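Fight Night at Home: How I Keep the Kitchen Sane

We host for the big mixed martial arts cards, and when the broadcast comes from Asia that can mean a main event at breakfast time. I've done enough of these now to have opinions. Most of them are about tea, dishes and where people put their feet.

Start with the drinks, the night before

If the first bout is at 7 a.m., you don't want to be hunting for a teapot at 6:50. I put everything for hot drinks on one table before I go to bed: pots, mugs, spoons, sugar. Two pots are better than one – one for the strong black stuff, one for whatever Anneliese Hamann is drinking that month (mint, lately, by the gallon).
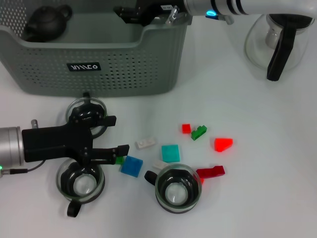

Feed people between fights

I used to bring out hot food whenever it was ready and then get yelled at for walking in front of the screen. Now I go by the card. Prelims get toast and fruit. Breakfast burritos come out in the break before the main card, wrapped in foil, and they'll hold in a 200-degree oven for a good while. Make the eggs a little softer than you like them, they keep cooking in there.

Salsa goes in squeeze bottles! I can't say this loudly enough if you have a pale couch. My friend Libor Matoušek jumped up at a first-round knockout in February with an open bowl on his knee, and I'm still finding bits of it.

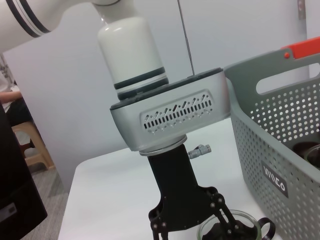
Cables were my next headache, with a laptop, a speaker and everybody's chargers all fighting over one power strip. I run the cords along the wall and tie them with the bread bag ties I save in a drawer. Anything with a vent gets open space in front of it, and that goes for a metal housing with rows of little slots like the one in that last photo just as much as for your game console. Don't drape a dish towel over it, don't lean a pizza box on it. A dry paintbrush gets the dust out of small slots nicely (switch the thing off first).

Clean up in one trip

I keep a plastic basket by the door and everybody drops their mug in it on the way to the kitchen. Get one with holes in the sides so you can rinse the whole thing in the tub afterward. Crumbs fall through too, so stand it on a tray if you've got carpet. 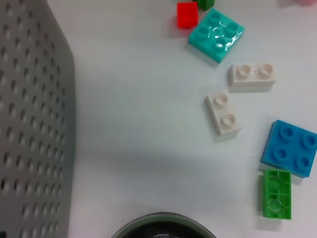 Holes in the side make for easy rinsing.

For the couch itself, an old flat sheet beats any fancy cover. Tuck it in hard at the back and it'll survive five rounds. Mine goes in the wash that afternoon with 12 napkins and whatever Libor was wearing.

Next card is on a Tuesday, of all days, so I'm freezing the burritos ahead. I'll report back on the eggs.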